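The case for a tray

Most mess on a workbench comes from small things with nowhere to go. Tubes roll, lids wander, and a jug put down for a minute is still there in April.

At Cavmont, a shared practical room used by evening classes, the answer has been to sort by container. The room has 4 tables and a stock list that runs to 102 lines, and until last year most of it lived in one deep cupboard. Finding a matching pair of jugs meant taking everything out.

Now each kind of thing has its own basket or bin. Bottles go in one, jugs in another, and tubes in a clear bin so that people can see what is left. Baskets with slotted sides are easy to lift and easy to wipe. A label on the front helps, provided it is kept up to date.

The tray is the part that changed the work most. Whatever is needed for the next job goes on it, and the rest stays in its basket at the back of the table. Two handles mean it can be carried across the room level, and the raised edge stops a rack from sliding off.
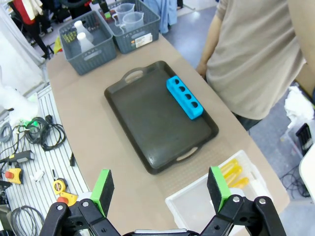
A blue rack in its tray, with yellow tubes in the clear bin and the bottles and jugs in baskets behind.

Paper on the table top is worth having too. It marks out the working area and can be rolled up at the end.

Start with one table. Choose a tray that leaves space on both sides, and put the baskets where you can reach them without leaning over it.

Related articles
Zepeda: a small kitchen with open shelves
Labels that stay on
Draseo and the 200-jar pantry

We use cookies to improve this site. Accept | Manage settings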